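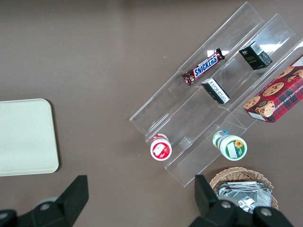

Unit pricing at the small shop

I moved the pantry spreadsheet to unit prices in June. The old version logged shelf price only, so a smaller package at the same price looked like no change. The new one has a column for net weight in grams and a column for price per 50 g, calculated from the other two.

Rurton has one grocery within walking distance, Drudell, and its shelf tags mix ounces, pounds and "each." I convert everything on entry. Crackers went from a box I never weighed to one marked 267 g, so that row starts fresh. Anything without a printed weight goes on the kitchen scale, which reads up to 3,000 g and drifts by 2 g when the battery is low.

Mairéad Hennessy asked why I don't track sale prices. I do, in a separate sheet – mixing them in pulls the average down and hides the regular price, the number I use for the monthly budget.

Still to do: a rule for multipacks. At the moment I enter the total weight and ignore the inner wrappers.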